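Satia recycling target met "on paper", says residents' group

11/07/2024

Satia council says 90 per cent of homes on the Narkis estate are now sorting their rubbish properly, six months after new collection rules came in. People who live there are not so sure.

The figure comes from a council survey sent to 2,325 addresses. Only 102 forms came back, and the council's summary leaves that number to a footnote on its last page.

"You can't ask a few keen recyclers how they're getting on and call it the whole estate," said Illia Kovalchuk of the Narkis residents' group. "Walk past the bin stores on a Sunday night and tell me it's 90 per cent."
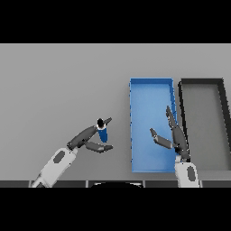
Issue 43, page 6

The council has not said how the households were checked, or whether they were checked at all. Dratine, the firm paid to empty the bins, would not release the weights of what it collects – figures that would settle the matter quickly enough.

A spokesman for the council said the survey was "a useful early picture" and that a fuller report would follow. The same was said of last year's scheme in Stetsiuk, and that report has yet to appear.

Meanwhile the council plans to extend the rules to the rest of the town before the end of July. The cost has not been published.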